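Chapter 4
Plates, Dishes and the Laid Surface

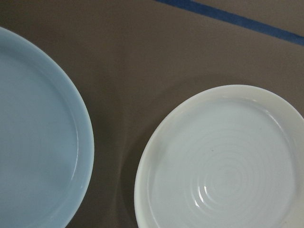

Why does a plate have a raised rim?
The rim keeps sauce and loose food on the plate, gives the hand a clean place to grip, and stiffens the piece against warping when it is fired.

4.1 Scope of the chapter

Chapter 3 dealt with cutlery and its storage. The present chapter covers flat and shallow tableware: how it is classed, how it is spaced on a table or worktop, and how it is cleared and stacked. Glasses and cups are left to Chapter 5.

4.2 Terms

A plate is a piece whose centre is flat or nearly flat. A dish has a recessed well. The well of a shallow dish may be little deeper than that of a saucer, and the two are often confused in household inventories. The rim is the band between the outer edge and the step down to the centre. Its width is measured along a line through the middle of the piece, from the outer edge to the step.

Rim width varies a good deal between patterns. In the Tratidcombe inventory, compiled by Hina Afridi and Benoît Marty, 837 pieces were measured. Any piece with a rim wider than 30 mm was entered as broad-rimmed, whatever its colour or glaze. The same rule is used here.

4.3 Spacing

Pieces set down side by side should not touch. Glazed rims chip most readily where they meet another rim, and a clear band of table between them also leaves room for the fingers when a piece is lifted. Where plates and dishes of different rim widths are used together, the gap is taken from outer edge to outer edge – the wells are ignored.

Stacking follows other rules and is treated in 4.6. Broad-rimmed dishes are stacked apart from plates.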